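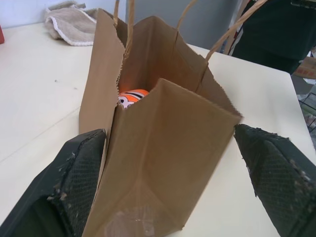

06/09/2018

Lease abstraction notebook, Pidwood portfolio. Continues from the green book, which is full and has tea in it.

Morning. Toon wants the expiry schedule for Pidwood finished before the valuer asks again. The data room has 151 leases in it, or 151 PDFs with "lease" in the file name. So far these include a parking permit, two copies of a fire door quote and a letter of complaint about pigeons. Have renamed the pigeon letter and moved it to Correspondence, where it can be with its own kind.

Ran Ludo over the first 47 overnight. Settings as last time except date parsing forced to day-first. Results mixed. It finds the commencement date nearly every time and the rent most of the time. Expiry it gets from the term clause if the term is written in words, and from thin air if it's written in figures with a slash. Unit 12 apparently expired before it was built.

Checked by hand against the signed copies:
- Options to renew: Ludo reads "one further term of five years" correctly but misses anything in a schedule at the back. Most of ours are in a schedule at the back.
- Holdover: flags any lease with the word "monthly" in it. Monthly is also how people pay rent.
- Area: unit 9 came out as 1000 square metres, the deed says 600. The 1000 is the bond on the access keys, in dollars. Have told Dörte, who had already put 1000 in the draft for the purchaser. She's pulling it back. She was calmer than I would have been.

Area matters because the outgoings are split by it. If unit 9 is overstated then everyone else in the row looks undercharged, and we'd have sent a very confident email about that.

Buschmann (ground floor corner, the anchor as far as this building has one). The whole income case leans on them renewing. Memo says they "will be looking to extend." Went looking for the source of that sentence. It's from last year's memo, which took it from the year before's. There is no letter. Toon rang their property manager at 11 and got a friendly chat and the phrase "head office is across it," so I'm entering the option as unexercised and the notice window as open until end of January. If anyone wants to change that cell they can initial it.

After lunch. Tried splitting each PDF at the schedule headings before feeding it in, so the options go through as their own document. Better. Reran the same 47 and it now picks up the back-of-lease options wherever the scan is straight. Where the scan is crooked it reads the heading as part of the signature block and offers me the witness's occupation as a renewal term. "Plumber" is not a term of years, though I've seen worse drafting.

Also found why the slashes go wrong. Grernico scanned the older files for the previous owner and their text layer swaps slashes for ones. So day, one, month, one, year. Stripped the layer and redid the OCR on a handful and the dates come through clean. Will do all the Grernico files the same way — no point being clever about it. Colour scans are slow, convert to grey first.

Dörte's objection, which I'm writing down since she's usually right: a clean wrong date is worse than a mangled one, as no one looks at it twice. Agreed that every expiry gets sighted on the signed page before it goes in the schedule, and the sighting goes in its own column with initials. Toon asked how long that would take. We both looked at the kettle.

To do:
Redo OCR, Grernico files, tonight
Split script: deskew first, then look for headings
Unit 9 area into outgoings sheet, recheck the row
Unit 12, find the actual signed copy (filing cabinet by the lift?)
Ask Toon for something in writing from Buschmann, again
Pigeon letter has a second page. It mentions a rent abatement. Move it back.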